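About Us

Hi, and welcome to Tornwood! If you've clicked on this page you probably want to know who is going to be poking around in your attic, so let me tell you. I run a small home inspection business, and when I say small I mean it: there are two of us who go out to houses, one phone that I answer myself (usually with my mouth full), and a van that starts most mornings.

People ask about the name. Tornwood was what the kids on my street called the patch of trees behind our house after a big storm went through and ripped half of it up. The storm also took off a good piece of our roof, and my parents spent that summer learning what was under the shingles, which was mostly a mess that the last owner had covered over and painted. I was the kid holding the flashlight. I think that's when I got the bug. I loved seeing inside the walls! I still do, which my family finds a bit much when we go to visit people.

I didn't start out as an inspector. I framed houses for a good while, then I did remodels, and on the remodels I kept running into the same sad story. Somebody buys a place, they love the kitchen, they move in, and then the first heavy rain shows them what they really bought. A lot of the time the signs were there the whole time - a stain on the garage ceiling, a door that wouldn't close, dirt sloping the wrong way against the siding. They just hadn't had anyone walk them through it. So I took the classes, sat the exam, bought a better ladder and had some cards printed with the phone number wrong. (If you have one of those cards, please throw it out. Some poor man was very patient with my customers.)

Most of what we do is buyer inspections. You've found a house on Zillow at eleven at night, you've fallen for the porch, your offer got accepted, and now you have a few days to find out what you're getting into. We look at the roof, the attic, the foundation, the plumbing, the heating and cooling, the electrical, the windows and doors, the drainage and the crawl space if there is one. I am not a big man and I've come to accept that this makes me the crawl space guy for life.

I'd like you to come along. Really, please come! Some inspectors like to have the place to themselves and I get it, but I think you learn so much more by standing next to me while I point at your water heater. Wear shoes you don't love, bring the kids if you have to, and ask me anything. I show everyone where the main water shutoff is, and where the breaker panel is, and I make you open the panel door and read the labels out loud. You wouldn't believe how many say "misc."

Electrical is probably my favorite part, and it's the part buyers tend to skip over because it's not pretty. Older houses never have enough outlets. They were built for a lamp and a radio, and now every room needs to feed a computer, a TV, a fan, and all the phones in the family. So you find cords under rugs, cords through doorways, power strips plugged into other power strips behind the couch. I test every outlet I can reach, I look for missing ground connections, and I check that the ones near sinks and tubs trip the way they should.

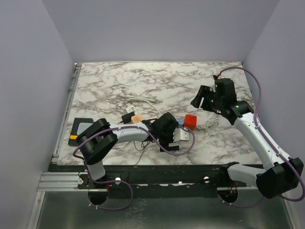
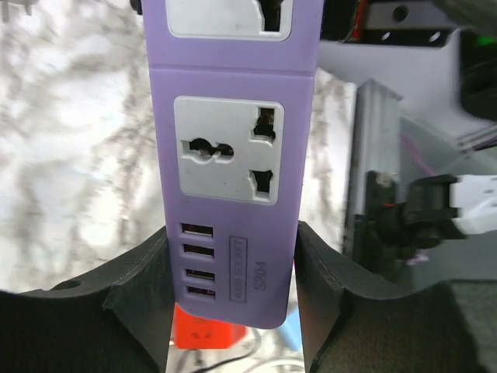

The report comes to you by email, normally by 9 p.m. the same day. I write it in plain words. When I was remodeling I used to get handed inspection reports as thick as a phone book, full of codes and warnings, and the one thing that mattered would be buried in the back after a page and a half about a loose doorknob. Ours starts with the stuff that costs real money or could hurt somebody, then the things you should fix in the first year, then the small stuff, which you're welcome to ignore until you retire. If you don't understand something, call me. I mean it, even months later. I've had folks call in May about a house they bought in the fall because the sump pump was making a noise, and I was happy to listen to it over the phone.

We also do checkups for people who aren't moving anywhere. It's a shorter visit, and it's a nice thing to do before you start a big project or if you've just been in the same place for a long time and have stopped seeing it. We do new builds too, and yes, you should have a new house inspected! I've found bathroom fans that blew straight into the attic, and a shower with the hot and cold swapped.

A few things we don't do. We don't do repairs on houses we've inspected, so you never have to wonder if I'm drumming up work for myself. We don't take referral money from agents or contractors. And we won't tell you whether to buy the house. I'll tell you what's going on with it, and I'll tell you if I'd lose sleep over it, but it's your house and your Sunday afternoons with the paint roller.

Our office is the upstairs of the old Jaramillo building, over the dry cleaner. The stairs are steep and the second one from the top creaks. I know, I know, I'm going to fix it. You don't need to come in for anything, but if you're passing by there's a pot of coffee going and a shelf of odd things we've come across on the job, including a very nice section of galvanized pipe with almost no hole left in it. Kids love it. Plumbers get sort of quiet.

If you'd like to book us, call or fill in the form on the contact page. Tell me the address, how old the place is if you know, and what's worrying you about it, even if it's only a smell. Smells are useful. I'll call you back the same day if I'm not under somebody's floor, and the next morning if I am.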